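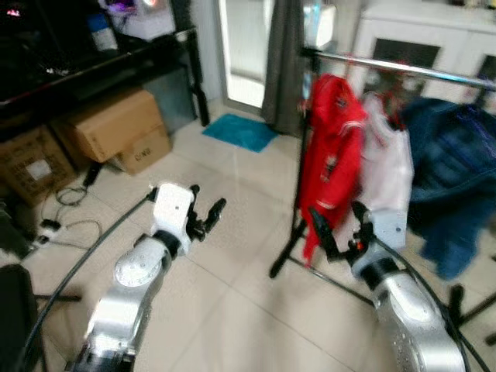
Annick Leclerc asked whether the Kerero could take over her coat rack by May, and whether she would still need someone standing next to it. Our answer was yes to both.

Kerero two-arm garment station
Made by Lastix. Sold and serviced by Vachon.

The Kerero is built for hanging, unhanging and moving clothes on a free-standing rack. It handles T-shirts and light jackets on plastic hangers. It does not fold or iron, and it is slow — 42 garments in a morning is a good result in our shop, and a person can do that before the first coffee.

What is supplied
1. Two jointed arms, each with a two-finger gripper.
2. Finger covers. The textured covering is a wear part. Fabric slips more once it frays, so look at the inner edges before each shift and order replacements early. 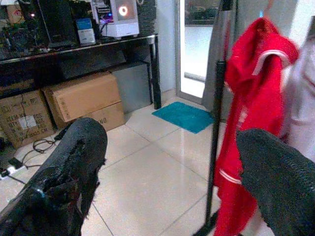
3. Wolell control software, with 4 stored garment routines.
4. Wall chart and cable ties. Racks and hangers are not included.

Where it does well
Single garments with a clear shoulder line. One gripper takes the shirt near the shoulder and the other works the hanger. Allow over two minutes for a short-sleeved T-shirt. 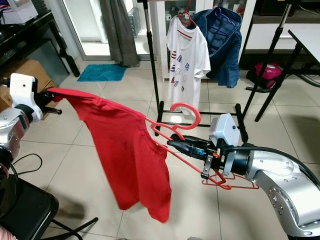 Where it still needs help
Hoods, linings and anything bunched up on the bar. Dark jackets hung close together are often picked as one. Keep an operator within reach of the stop button.

Ordering
Contact the Vachon parts desk for prices and lead times. Finger covers ship in packs of 2.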